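Sorting and Copying the Logbooks of the Supply Ship Requena
Student project report, second part

3. How the material came to us

The small maritime museum in Fludport received the papers of the supply ship Requena from the family of a former radio operator. There were 16 deck logbooks, a bundle of mail lists and one box with loose photographs. The museum had no list of contents, and the family did not know which years were complete. My task in this project was to put the logbooks in order, copy the pages, and write a short guide for visitors who want to find the service of a relative.

The ship was not a famous one. She carried fuel, flour and spare parts between Fludport and the anchorage at Jakudside, and her crew had never more than 90 men. For this reason very little was printed about her, and the logbooks are the main source. 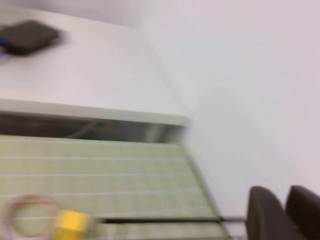 I first read every book from the beginning to the end without writing anything. This took longer than I planned, but it helped me to know the handwriting of the different officers. One of them wrote the number seven in the old way, with a line through it, and at the start I took it many times for an F. In the end I made a sheet with samples of each hand and kept it next to me.

4. Order of the books

The covers had numbers, but the numbers were not reliable. Two books carried the same number, and one had no number at all. I decided to follow the dates on the first and last page of each book. After this, 13 of the books made one line without a break. The other three belong to an earlier period, when the ship was laid up for repair and the entries are short: weather, fresh water, names of the watch.

The mail lists were useful here. When a date in the log could not be read, I looked for the same port in the mail list and compared. In most cases the two agreed. Where they did not agree, I wrote both dates in the guide and did not choose.
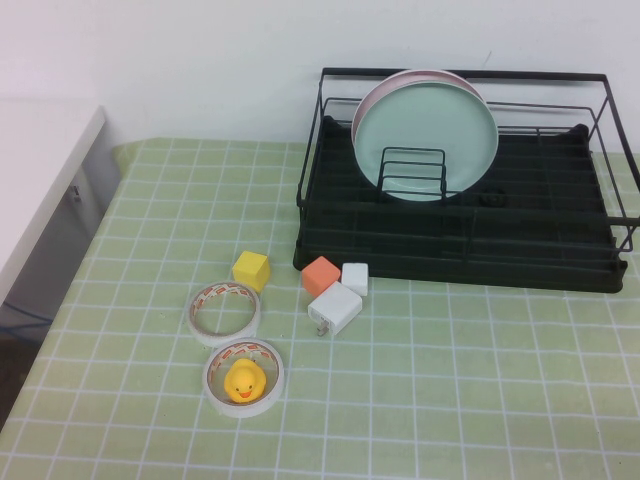 Report and transcription: Jalen Doucet
Maritime History Workshop, second year

5. Copying the pages

The pages were scanned flat, one side at a time, and saved with the program Flustach, which the museum already uses for its postcards. I kept the color of the paper – many pages have notes in red pencil, and in a gray copy these notes are lost. Each file name gives the book, the page and the month. For example, the storm entries are all under November, and they can be found quickly.

Some pages stick together at the inner edge. I did not open them with force. The museum will ask a paper restorer, and until then up to 50 pages stay without a copy. They are marked in the guide with a star.

6. What the logbooks say about daily life

I expected mostly courses and positions. There is a lot of this, but between the lines there is also the life of the crew. A cook is punished for selling sugar on shore. A football match against the harbor workers of Jakudside is lost, and the officer writes the result very small. When a new man came on board, his name and home town were written down, so for families this is the most valuable part – I put all these names in a separate index. 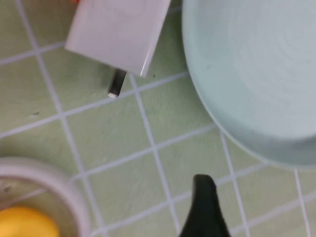

Fig. 3. Green surface with white grid lines.

7. Open questions

The loose photographs are not yet connected with the logbooks. Only a few have a name on the back. I would also like to find the engine room books, which are mentioned in several entries but did not come with the papers. The next student could begin with these two points. The index of names is kept as a printed list at the museum desk, and corrections from families can be written directly in the margin.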